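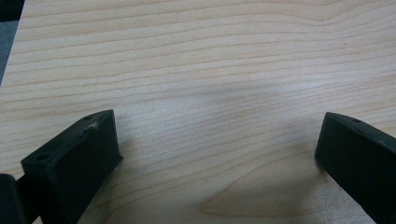

Selling a share of the business to your first investor
Forum > Small Business > Funding and Ownership

tudach_owner
I run a two-year-old firm that does payroll for restaurants. An investor has offered to buy 26 percent. She wants a board seat and a veto on any new loan. I own 100 percent now and have never had a partner. Has anyone signed something like this?

mklein44
The percentage is fine. The veto would bother me. Ask for a dollar limit under which you can borrow without asking her.

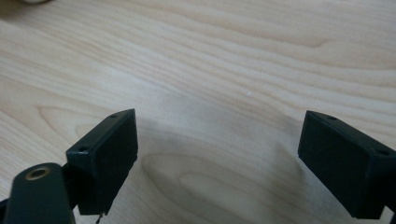 Also find out where the money goes. If she is buying your shares, you get paid and the company gets nothing. If the company issues new shares, the cash stays in the business.

tudach_owner
New shares. The cash would go to two hires and software.

Fiorella Valentini
I signed a loan veto at Bamotus and it never came up. Investors ask for it because they don't want a bank ahead of them. I would not fight over it.

mklein44
It never came up for you. We needed a credit line in May and waited five weeks for a signature. We lost a customer over it. 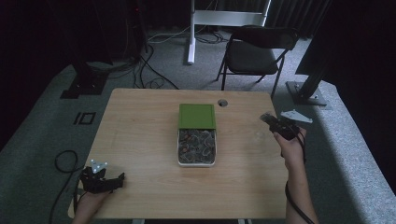 Our lawyer had told us to put in a response deadline, ten business days, with silence counted as a yes. We skipped it to save time.

Fiorella Valentini
A deadline is reasonable. I still think a flat refusal would cost him the deal.

somano_books
Check whether you pay her legal fees at closing. Ours were in the term sheet on page four with no cap.

tudach_owner
They are in mine too, no cap. I'll ask for a limit on the fees and the ten-day deadline.
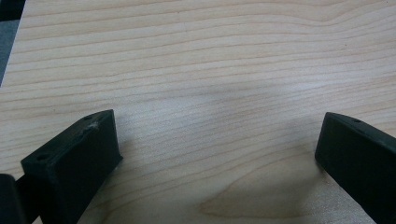 Similar threads
Buying out a silent partner
Do I need a board with one outside investor?
Nguyen: term sheet expired, now what?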